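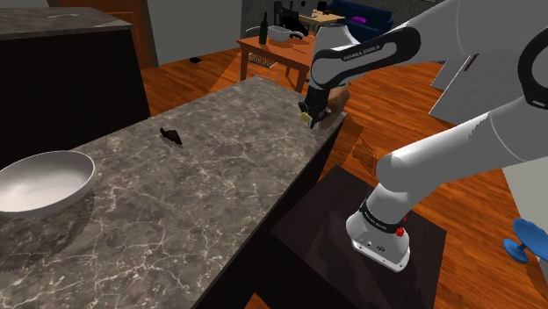

Figure 2. The simulated kitchen, with the arm holding a small brown object at the counter.

Print | E-mail

4.2 Comparison of controllers

We compared two controllers on the same simulated arm. Clerow is a joint-space controller with fixed gains. Josero works in Cartesian space and lowers its stiffness when the fingers meet resistance. The arm, the gripper and the kitchen model were kept the same for both, and each controller was given 211 starting layouts. A trial was stopped after 3750 control steps if the object had not been lifted.

Clerow reached the grasp pose sooner in most trials but tended to push small objects along the marble before closing. Josero was slower over the last part of the approach.

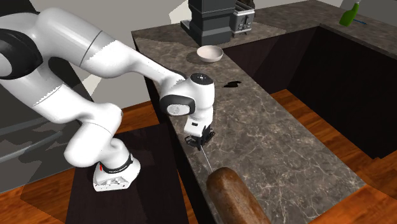 Long objects near the front edge of the counter gave both controllers trouble. A small error in wrist angle was enough to make one finger touch first, and the object then turned. Of the failed trials, 79 were of this type. Gowda and Khondokar labelled the failures separately and settled any differences by replaying the trial. Finger friction was set in April and left alone after that. We did not test a wider gripper, so the figures apply only to the parallel fingers used in this study.

Print | E-mail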